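Rallero Disclosure Disputes Corpus

A text dataset of public court and agency papers in which shareholders of retail and grocery companies challenge what officers and directors told them before a vote or a sale.

Maintainers: Chun-yin Wei (annotation), Marcus Pennington (sourcing and legal review)
Release: December
Size: 3940 passages
Language: English

What is in it

Each record is one passage from a complaint, brief, opinion or order, with the surrounding headings kept. Passages run from a single paragraph to several pages. Exhibits, fee applications and transcripts are left out. Sealed or redacted filings were never collected, even where a public version appeared later.

Fields

passage_id – stable across releases
doc_type – complaint, brief, opinion, order
forum – state, federal, agency
role – the position of the person whose conduct is at issue (director, general counsel, outside adviser, other)
claim – duty of care, duty of loyalty, aiding and abetting, disclosure, appraisal
stage – motion to dismiss, summary judgment, trial, settlement
text – the passage, UTF-8
label_a, label_b – the two annotators' labels, unmerged

A passage may carry more than one claim value. Values are separated by a semicolon. An empty stage field means the stage could not be read from the document itself; we did not fill it from the docket.

Labeling

Two annotators read every passage. They marked whether the passage alleges a fact, states a legal standard, or reports a finding. The difference between the first and the last matters most for users of this set. A court that accepts an allegation as true for a motion to dismiss has found nothing, and such passages are labeled "allegation" even when the wording is strong.

Disagreements are kept. The Cesta script in tools/ writes a merged column if you need one. It drops any passage where the labels differ unless you pass --keep-split.

Splits

The test split holds 1000 passages. The rest is training data. Splits are made by case, so all passages from one lawsuit sit on the same side. Earlier builds split by document and should not be used for reported scores.
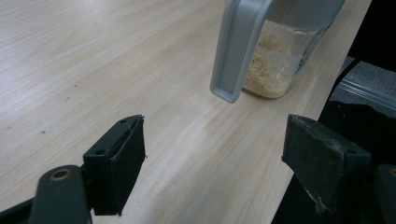 Food container with a blue-grey handle, at a light wooden table.

Known problems

Footnotes are sometimes joined to the wrong paragraph in scanned briefs. The Prutau parser fixes most of these but not the ones that cross a page break. Appraisal cases are thin, and settlement papers follow set forms, so models tend to score too high on them.

Use

Intended for research on legal text classification. The labels are not legal advice and say nothing about how a case ended. Send corrections with the passage_id and the Lu build tag to Marcus Pennington.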